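Angled finger or parallel jaws for bin picking?

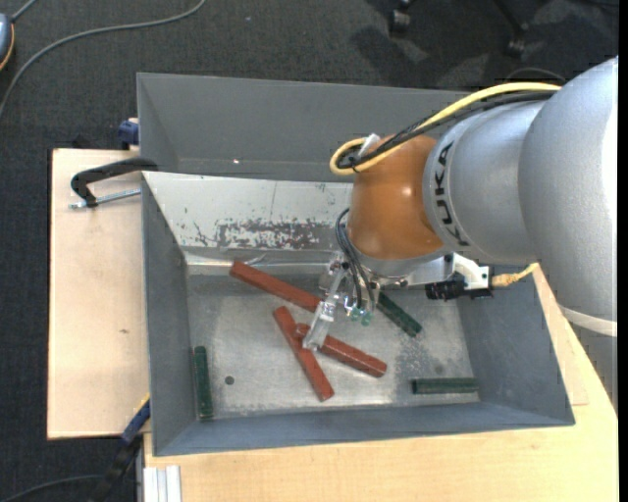
KUKA over the near bin, gripper down among the red and green bars.

gosling_m wrote:
Evening all. We have two grippers on the bench and funding to keep one. Gripper A is the angled-finger thing on the arm now, long metal fingers, came to us from Drestell. Gripper B is an electric parallel jaw from Purba, shorter, fatter, and priced like a small car. The job is picking short bars out of a metal bin and putting them down somewhere that isn't the bin. I had assumed this was a solved problem.

Same bars, same bin, same camera, 882 attempts with each gripper. A dropped fewer. B was faster when it worked and sulked when it didn't. Before I write this up for people who control money, has anyone here run both styles on bars that lie across each other? That is where all my trouble lives.
– Marjorie Gosling

tinsnips wrote:
Long fingers every time. A bar up against the wall is the whole problem, and a fat jaw can't get down the side of it. You'll spend a week teaching the planner to nudge bars into the middle, and then it will nudge them into the other wall.

halfapint wrote:
Disagree. Long fingers flex. Pick a bar off centre with those and it swings like a pub sign, and your place accuracy goes out of the window. What closing force are you running?

gosling_m wrote:
Whatever the regulator says, which depends on who last leaned on it. I take the point about flex. I haven't measured it. I have watched it and winced.

Intan Mangundap wrote:
We did this comparison in April at Enon, smaller arm, similar bars. My advice is to stop reporting one success figure. Split it into bars lying clear, bars against a wall, and bars touching another bar. Our jaw gripper beat the fingers easily on the first group and was hopeless on the other two. Averaged together they looked nearly identical, and we very nearly bought the wrong one on the strength of it.

Also, how are you resetting between attempts? If a person tips the bars back in, that person gets bored and starts tipping them neatly.

gosling_m wrote:
That person is me and I resent how accurate this is. I'll split the results. The log has the start position for every attempt, so it's only an evening's misery.

oldkettle wrote:
Nobody has mentioned the bin. Bare dull metal floor, pale glare all over it, near-white back wall with scratches across the middle. Any depth camera I've ever owned would see things in there that aren't bars. Line it with something matt and black and then compare your grippers. Otherwise you are comparing how well each one copes with bad guesses.

halfapint wrote:
The customer's bin won't be lined with velvet, will it. Test in the bin you've got.

oldkettle wrote:
Test in both. I said matt, I didn't say velvet.

tinsnips wrote:
Can I ask about the hoses? They bow out a fair way on the left of that wrist. I lost a set on a Fevley cell doing exactly that – fine for a fortnight, then one wrist flip too many and we had a very expensive whistle.

gosling_m wrote:
They do stick out. I've limited the last joint so it can't go all the way round, which costs me a few picks near the corners. There's a shorter set on order, and has been for 28 days.

Intan Mangundap wrote:
Then note the joint limit in your write-up! If B is electric and didn't need the limit, A was picking with one hand tied behind its back and still dropped fewer.

gosling_m wrote:
B had the same limit, because I forgot to take it off. So at least I was unfair to everyone. Rerunning B without it, results after the holidays.

halfapint wrote:
Put me down for the jaws. 5 quid.

tinsnips wrote:
Taken.

Thread last active December 22, 2021

Comments

Read this with great interest, as we have the same argument here but with sausages. – pennyfarthing

Did the rerun ever get posted? Search only brings me back to this page. – R. at the back

oldkettle is right about the lining. Cheap black felt did more for our pick rate than the new camera did. – dunnock

Related threads
Vacuum cups on oily castings, worth the bother?
Hand-eye calibration drifts overnight
Which controller for a second-hand six-axis arm
Cable dress packs: show us your worst
Clamping a bin to a table so it stays there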